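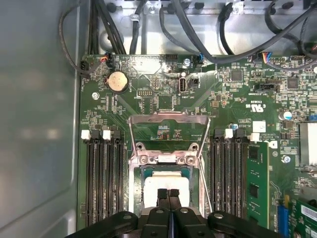 Motherboard inside an open desktop case

Computer Drop-Off and Recycling: Frequently Asked Questions
Halten Reuse Center, Gokville

What can I bring in?
Desktop computers, laptops, flat monitors, keyboards, mice, printers, routers, and any cables or chargers that go with them. Loose parts such as memory, drives, and power supplies are fine too. Put small parts in a bag or box so they stay together.

What don't you take?
Tube televisions, tube monitors, microwaves, refrigerators, smoke alarms, and anything that has been in a fire or flood. The county transfer station on Dhillon Road takes most of these. Call them first, as some items carry a fee there.

Does the computer have to work?
No. Tell us what you know about it when you check in. "Won't turn on" is enough.

Is there a charge?
Computers and laptops are free. Monitors and printers are $4 each. We take cash and cards.

How many items can I bring?
Households can bring up to four computers per visit without calling ahead. For more than that, or if you are clearing out an office or school, use the bulk form so we can set a time for you at the loading door.

What happens to my data?
Every hard drive and solid state drive is removed and either erased or shredded. Drives that can't be erased are always shredded. We still suggest you sign out of your accounts and erase the machine yourself if you can. We can't copy files off a computer for you, and once it is checked in we can't get it back out.

Can I keep my hard drive?
Yes. Take it out before you come. If you need a screwdriver, there is a bench inside the front door with basic tools. Staff at the counter can point out the drive but can't remove it for you.

Should I take the battery out of my laptop?
Leave it in unless it is swollen. If the case is bulging or the trackpad has lifted, don't charge it and don't press on it. Keep it away from anything that burns and call us before you bring it in.

What do you do with the computers?
Machines that can be repaired are cleaned, tested, and sold in the front store. The rest are taken apart. Circuit boards, steel, aluminum, and copper wire are sorted and sold to processors.

Can I buy parts?
Tested memory, drives, and power supplies are on the back wall of the store. Motherboards and processors are sold as is, with no returns. Refurbished desktops start at $116 and have a 30-day exchange.

Can I get a receipt for taxes?
Ask at check-in. The receipt lists the items but not a value. We can't mail one later.

When are you open?
Tuesday through Saturday, 9 a.m. to 5 p.m. Drop-off stops at 4:30. We are closed Sunday and Monday. Please don't leave items at the door when we are closed.

Where do I park?
Use the lot we share with Bistero, the cafe next door. The spaces marked 15 MINUTES are for drop-off. Carts are kept under the awning.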